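Build and Tools Sync: Minutes
February, 2:00 pm, Kornitz office and remote

Chair: Finlay Dalgleish
Present: client team, build team, QA lead, Sornico (remote, items 3 and 4 only)
Apologies: audio

1. Previous minutes

Accepted with one correction. The entry on shader compilation should read "development configuration," not "shipping configuration." The action on stale branches was closed before the meeting.

2. Asset cook times on the nightly build

The build team reported that the nightly cook has slowed since the texture groups were reorganized. The cause is the derived data cache. When the group name changes, the cache key changes with it, and every texture in the group is compressed again on the first run. Later runs should hit the cache but do not, as the two build agents write to separate local paths and neither reads from the other.

Discussed moving both agents to the shared path. Client team asked whether a slow network share would be worse than a local miss. Build team measured single reads and found the share faster than recompression for everything except very small UI textures. Those can stay local.

Agreed: shared path to be set as read/write for the agents and read-only for workstations. Workstations keep a local cache as first lookup.

Action: build team to change the config on agent 2 first, run it for two nights, then change agent 1.

3. Save file corruption in the Ultex port

QA can now reproduce the fault. Steps: start a save, suspend the application during the write, resume, load the slot. The load fails the checksum and the slot is shown as empty. The data is still on disk, truncated at a block boundary.

Sornico confirmed that their wrapper flushes on close but not on suspend. The game code assumes a flush on both. The wrapper documentation does not state either behavior.

Options considered:
a) Sornico adds a flush to the suspend handler.
b) The game writes to a temporary file and renames it after the checksum passes.
c) Both.

Option (b) was preferred by the client team regardless of what happens with the wrapper, as it protects the previous save in all cases. Sornico will do (a) in their next drop but could not commit to it landing before the code freeze. Agreed on (c), with (b) not waiting on (a).

A question was raised about disk quota, as the temporary file doubles the space needed while saving. The largest save QA has seen is well inside the quota with two copies. No change needed.

Action: client team to implement the rename. QA to add suspend during write to the regression list, with up to 200 repeats per slot on the automated run.

4. Controller input queue

Input events are held in a fixed buffer of 16 entries per frame. During a long hitch the buffer fills and the oldest events are dropped, including button releases. The result is a button that stays pressed until it is pressed again.

Client team proposed dropping analog stick updates before button events, given that only the latest stick position matters. Sornico had no objection from the wrapper side. A larger buffer was discussed and rejected for now; it would hide the fault on short hitches and leave it in place on long ones.

Agreed: merge stick updates per frame, keep all button events, log a warning when the buffer is full. 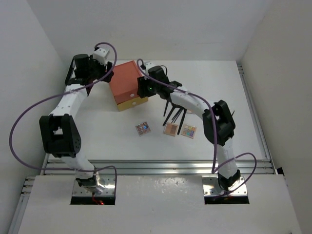

The warning is to be limited to one line per second, so that a long hitch does not fill the log. Build team asked that it use the existing input category and not a new one, as the log parser drops categories it does not know. Accepted.

Action: client team to submit the change for review. Dalgleish to review.

Sornico left the call.

5. Log retention

Logs from automated runs are kept for the last 1000 runs per branch. QA finds this too short on the main branch, where small check-ins trigger runs all day, and too long on feature branches. Build team can set retention per branch but not by result.

Agreed to leave main as it is and cut feature branches to 200. Failed runs linked from an open bug are to be copied by hand until the server is upgraded.

Action: build team to change feature branch retention. QA to copy the logs for the open save file bugs before this is done.

6. Any other business

Compiler update: deferred. One third-party library still fails to link with the new version, and the vendor has not replied.

Symbol server: the read account password expires this month. Build team to renew it and update the agents at the same time.

Next meeting: same time, same room. Cook times and the save file rename to be carried over as standing items.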